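Let the Planner Say It Does Not Know

3 min read

In our group we keep 3,592 recorded runs, and for a long time I was proud of this number. Now I think we collected runs when we should have written better error messages. When the arm stops over a table, our planner, Modix, prints one word: "failed." Was the cup not found? Was the path blocked? The log is silent, and a person must sit and guess.

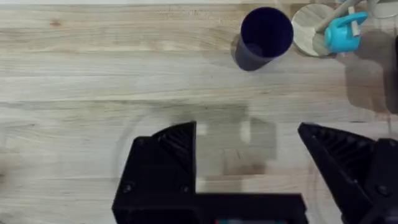 Manipulation Software Team, Kerton

From the wrist, a dark blue cup on pale wood is an easy target. The clear shapes in the upper corner are another matter -- I cannot say for sure what they are, and I do not want my software to pretend that it can. A perception module should be allowed to answer "unknown," and the planner should carry this answer to the end.

My colleague Zulema Núñez does not agree with me. She says that more states mean more bugs, and she is right about this. In October we added 12 failure codes and broke two old tests. But finding the cause of a stop used to take me 30 minutes, and last week I did it before my tea was ready. I will accept the bugs.

-- Ilgın Dönmez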